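Keeping Dust Out of Household Gear

Most small appliances and powered tools that come through my shop in September have the same complaint. They run hot, they run loud, or they shut off after a few minutes. Dust in the vents accounts for a lot of it. You can clean most of it out at the kitchen table with things you already own.

What to have on hand

A soft paintbrush, one inch wide or smaller. An old toothbrush. Wooden toothpicks. A vacuum with a hose and a brush end. Two clean cotton rags. A small bowl for screws. I use Gultwood wipes for outer cases, but a damp rag with one drop of dish soap does the same job.

Unplug the item first. If it has a battery that comes out, take it out. If it was just running, give it 10 minutes to cool.

Vents and grilles 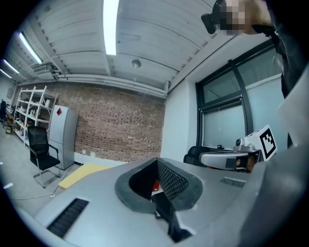 Start with the outside and work in. Hold the vacuum hose an inch away and loosen the dust with the paintbrush so it goes straight up the hose. Brush along the slots, never across them, or you will pack lint into the corners. A long vent with close ribs, like the black one set on a slant in the gray housing, needs a toothpick run gently down each gap before you brush. Check for a second vent too. There is often a smaller one on the other side, and it gets missed. Fine mesh should only be brushed dry. Water sits in the holes and turns the dust to paste.

Do not blow into vents with your mouth. Canned air is fine in short bursts if you keep the can upright.

Set up a clear surface

A tidy table saves more time than any tool. Small screws roll, and they are the same color as everything else once they hit the floor.

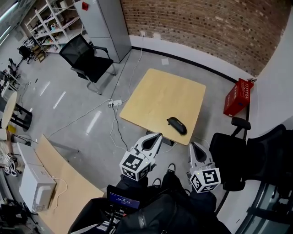 Pick a table you can walk all the way around, and lay a light towel on it before you open anything. Put the screws in the bowl in the order they came out. Clear off whatever lives there the rest of the day, including the small stuff. A black glasses case left near the edge of a light wood table is easy to see, but it is also right where your elbow goes. If you need reading glasses for the screws, wear them and put the case in a drawer. Pale wood marks easily, so keep solvents and oily rags on a tray.

Rubber parts

Rubber pads, feet and seals pick up grit and get slick. Wipe them with warm soapy water, then with plain water, then dry them with the second rag. Skip alcohol on soft rubber unless the manual allows it. Leave the part in open air for 3 hours before you put it back under pressure. If you label parts, test your pen on a hidden spot first.

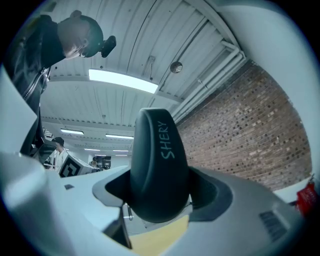

Dark gray rubber with light gray lettering, and a small slatted vent at lower right.

How often

Every 6 months is enough for most houses. With pets or a wood stove, do it twice as often. Write the date on masking tape and stick it underneath.

Related tips

Getting Lint Out of a Dryer Hose
Harkex Shop Vacuum Filters: Wash or Replace?
Storing Extension Cords Without Kinks
Fixing a Wobbly Table Leg
Gorkonex Glue on Rubber Feet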